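Workshop notebook, May. Glue trials, carton lids, carried on from the last page

Started 8.15. Bench heater on first thing, room was cold and the cold room ruined the last lot, I'm fairly sure of that now. Glue pot up to temperature by quarter to nine. Left the lid on this time.

Stock: the 300 gram board from Skulteck, the new delivery. Feels stiffer than the old pile. Grain runs the long way on every sheet I pulled, which it did not on the old pile, and that alone may explain half the trouble with the lids bowing. Must write the grain direction on the wrapper when it comes in. I say this every time.

Cut 70 blanks before tea. Knife fine for the first half, then started dragging on the corners. Changed blade. The offcuts from the dragged ones have a furry edge, put them in the practice box, don't use for anything going out.

Creasing. Old rule gives a crease that cracks on the outside if folded fast. Folded slow it's ok. Tried the wider channel: no cracks at all but the lid sits loose and slides off if you tip it. Kekthorpe want it to lift off with one hand and not fall off in the post, so somewhere between the two. There isn't a channel between the two. Packed the wide one out with a strip of tape down one side, ugly, works. Need to order a proper one.

Glue next.

A) the usual white glue, brushed. Good grab, long wait. Corners stayed put under the weights but two lids slid on the jig because I was rushing. My fault, not the glue.

B) the Guo glue, the one with the yellow label, through the roller. Lovely thin coat. Sets so fast that by the time I've done the fourth flap the first has skinned over. Would be fine with two people. Not fine with me on my own. Ask whether they do a slower one.

C) half and half, B on the long sides and A on the short. Fiddly, two pots on the go, but the best corners of the morning by a long way. Squeeze-out is less too. Wiped with a damp rag straight off, no shine left that I could see.

Pull test same as ever, hook in the corner and hang the weights on. A let go cleanly at the glue line. B tore the board. C tore the board as well, on the long sides, and on the short sides it went half and half, part glue, part board. Happy enough with that. If the board goes before the glue then the glue is doing its job and anything more is wasted money.

Dinner.

Afternoon, wrapping paper. Rollico roll, opened it fresh. First couple of turns are scuffed, take them off and bin them, don't try to be clever and hide the scuffs on the underside like I did in the spring. Someone always turns it over. Width is 132 cm which gives us a better layout than the narrow roll, less waste down the side, though it's a pig to lift on to the spindle alone. Could do with the spindle being lower. Have asked before.

Paper curls towards the back when the glue goes on. Everyone knows this and I still got caught out. Leave it to relax before laying the board on it, count to twenty, then go. If you go early you get bubbles along the middle, and if you leave it too long the edges won't turn in. Twenty seems right for this room at this temperature. Colder room, longer I should think.

Turn-ins: bone folder, press from the middle out. Corners mitred at just over the board thickness, not dead on. Dead on leaves a pinprick of grey showing at the tip. Checked under the lamp. The ones cut by eye were worse than the ones cut against the little brass gauge, so use the gauge, it lives in the top drawer, please PUT IT BACK in the top drawer.

Bubbles. Some came out with the roller, some didn't. Pricked one with a pin as an experiment and it went flat but you can find the hole with a fingernail. Wouldn't send that to a customer.

Left the finished ones under boards with light weight on. Heavy weight prints the edge of the board into the lid, saw that last time and won't be doing it agian.

Still to do
- order channel, the in between size
- ring Guo re slower version
- reweigh the glue left in pot B, forgot to before cleaning, so today's usage figure is a guess and shouldn't go in the costings
- check the lids for bowing in the morning, before the heater goes on, then again after
- new sponge for the roller, old one is shedding
- price up method C for Kekthorpe, allow for the extra time, it is slower, no use pretending otherwise

Pots washed, brushes in water, heater off at 5.20. Blade bin is nearly full, needs to go out before somebody reaches in to squash it down.
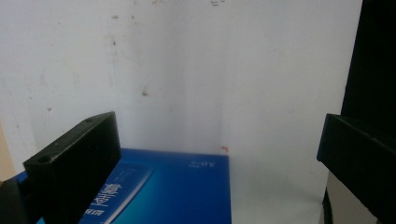

Also the floor by the cutter wants sweeping, the offcuts are getting under the wheels of the trolly and it pulls left. Will do it first thing, then lids.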